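5. Recording a Demonstration by Remote Control

5.1 Before you begin

This section applies to the Nelthorpe two-arm station when it is operated from the Todden hand controllers. Operators who guide the arms directly by hand should follow Section 6 instead.

A demonstration is one complete performance of a task, from the rest position back to the rest position. The kitchen task set used in this guide requires 448 accepted demonstrations. Plan no more than 42 per operator in one session.

1. Confirm that the emergency stop is within reach of the operator and that a second person is present.
2. Place the objects listed on the task card. Positions may vary between demonstrations, but every object must be within reach of at least one arm.
3. Set the drawer to the starting state given on the card.
4. Check that no cable lies under an object or across the path of the drawer.
5. Switch on both arms and wait for the status lights to turn green.

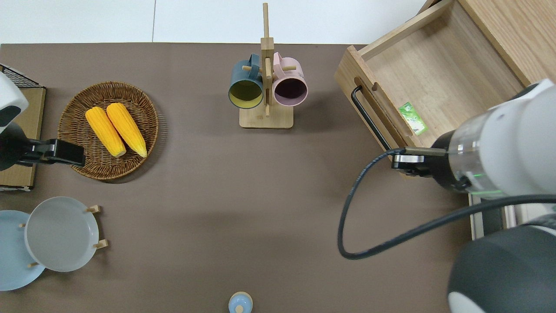

Figure 5-1. Kitchen layout with mug tree, plate rack, basket and drawer.

CAUTION: Keep hands and sleeves off the table while the arms are powered. To move an object, pause the controllers first.

5.2 Performing the task

1. Hold both controllers level and press the two side buttons together. The arms will follow your hands after a short delay.
2. Move one arm at a time until you are familiar with the layout. The arm that is not working should be held still with its gripper open.
3. Approach each object slowly and stop before closing the gripper. Correct the angle of the wrist at this point. Corrections made after contact are recorded as part of the demonstration and will be learned.
4. For plates, grip the rim and lift straight up until the plate is free of the rack. Do not tilt the plate while it is between the pegs.
5. For mugs, raise the handle off the peg before pulling away from the post.
6. For the drawer, grip the bar handle and pull in line with the slide. If the drawer binds, release the handle and start again.
7. Return both arms to rest and press the end button.

NOTE: A pause of up to 8 seconds is acceptable. Longer pauses must be marked in the log so that they can be trimmed.

If an object is dropped, do not pick it up with the robot unless the task card calls for recovery. End the demonstration, mark it "rejected," and reset the table.

Plate handling accounts for most rejected demonstrations. New operators should practice it without recording until they can complete five removals in a row.

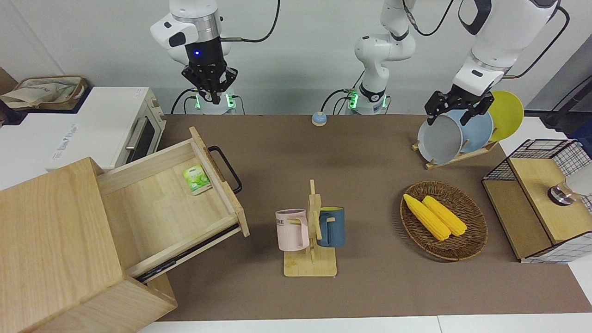 Karlijn Smits adds that operators tend to close the gripper too early when they watch only the screen, and she recommends looking at the rim itself for the last part of the approach. She also asks that left-handed operators not swap the controllers, as the recordings would then have to be relabeled.

5.3 Saving and review

1. Enter the task number and operator initials.
2. Play the recording back once at normal speed.
3. Select Accept or Reject. A rejected recording is kept for 30 days and is not used for training.
4. Reset the objects before starting the next demonstration.

The station stores some 2,000 recordings. When the storage warning appears, transfer the files to the Buchanan server as described in Section 9.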